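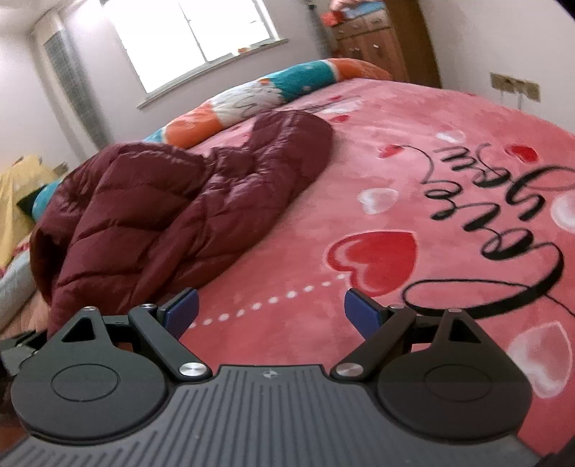
The pink printed sheet, on the bed in our spare room.

Posted 19 December 2022

I have now owned the Brekelik sheet set since July, so I feel like I can finally say something useful about it. First impressions of sheets are worthless. Everything feels lovely out of the package and then you wash it a dozen times and find out what you bought.

A bit of background. My old sheets were a hand-me-down set from Kastier that had gone thin in the middle, and I put my foot through the bottom one at two in the morning. I'd been eyeing the Astance percale for ages but couldn't bring myself to pay that much, so I went for the Brekelik, which is a 250 thread count cotton and cost me 83 dollars for the queen set with two pillowcases. They also sell a 295 count version. I felt both at the Strachan outlet and couldn't tell them apart with my eyes closed, so I saved my money.

The good stuff first! These are crisp. If you like that cool, slightly papery hotel feeling, you'll be happy, and if you like your bed to feel like an old T-shirt you will probably hate them for the first month (they do soften up, but it takes a while). I sleep hot and I stopped kicking the covers off, even during that awful sticky week in the summer. The elastic goes all the way around the fitted sheet and it hasn't popped off a corner yet, and I'm a thrasher.

Now the grumbles. They wrinkle like crazy. I pull them out of the dryer while they're still a little damp and smooth them on the bed by hand, and that gets me most of the way there, but if you forget them in the basket overnight – good luck. The pillowcases are also stingy. Mine shrank after the first warm wash, and now my bigger pillow sticks out the end like a loaf of bread. I wash everything at 40 percent less heat than I used to, or at least that's what the dial claims, and they haven't gotten any smaller.

My friend Lizeth Urrego bought the same set in plain white and hers has started pilling near the foot of the bed. Mine hasn't. She does sleep in wool socks, so make of that what you will.

Customer service was fine. I emailed about the pillowcases, got a polite answer in two days and a discount code I haven't used.

Would I buy them again? The sheets, yes, no question. The pillowcases I'd get somewhere else, and I'd go up a size. Four stars from me, and if they ever sell the fitted sheet by itself I'll order a second one the same day.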